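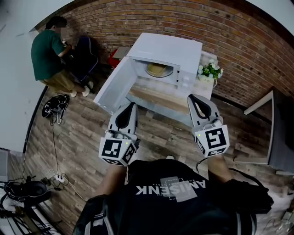 Microwave with its door open, next to the white flowers.

Helldale Sports Hour - minutes, 2/22/25

Present: Thảo Phan, Tetteh Bawa, Lâm Diệp and me (Vy Ông, typing as fast as I can). Ánh Lương sent her apologies.

Last minutes: fine, except I'd spelled Macedo wrong all the way through. Fixed now, sorry!

Season schedule: we talked for ages about this one. Tetteh wants 14 episodes, and Thảo thinks we should stop before the playoffs and do those as specials. I sided with Thảo - two against one, with Lâm staying out of it - so we'll plan the regular run first and look at specials in October.

Call-in segment: Lâm played us the Folline rugby call and we all loved it (the guy talked for 32 minutes, so it needs a serious trim). Lâm will cut it down and send it around.

Listeners: around 900 for the track and field episode, our best yet! Tetteh would like more track. I'd like more women's soccer, and I said so twice.

Theme music: Lenduline still haven't sent the new version. I'll email them again.

Next meeting: same place. Ánh to bring the spare headphones.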